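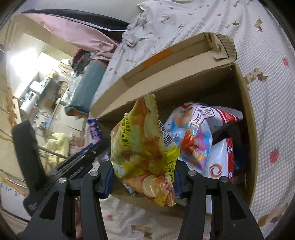
1/ Why potato chips have ridges, and other things I learned by reading way too much about snacks this November

2/ OK so ridges! A thin flat chip snaps the second it meets a thick dip. Fold the same slice into little waves and it gets stiff, same idea as corrugated cardboard or a tin roof. I love that the answer is just... geometry.

3/ The potato matters a ton too. Chip makers want varieties low in sugar, because sugar browns fast in hot oil and you end up with dark, bitter chips. Store potatoes too cold and their starch starts turning to sugar. So the fridge is a bad spot if you're planning to fry!

4/ And the puffy bag? Mostly nitrogen. Oxygen makes the oil go stale, so they flush it out, and the cushion saves the chips from getting crushed on the truck.
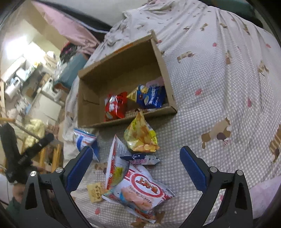
Snack box on the gingham sheet

5/ My friend Chaiwat Wattanapong got so into this that we did a blind tasting at his place, 13 bowls, 2 rounds. I was sure I'd ace it. I mixed up sour cream and cheddar both times.

6/ Crunch is mostly sound, by the way. There's a well-known study where people heard their own bites through headphones, and when the high notes were turned up they rated the very same chips as crisper and fresher. Try eating one with earplugs in, it's so weird
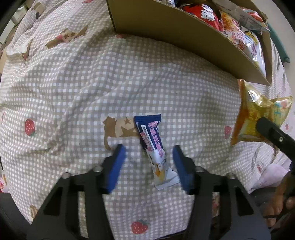 7/ Next up for me is homemade. Slice thin, rinse till the water runs clear, dry them REALLY well, fry in small batches, salt while they're hot. I've got 14 potatoes on the counter and a free evening. Send me your seasoning ideas, especially anything with lime!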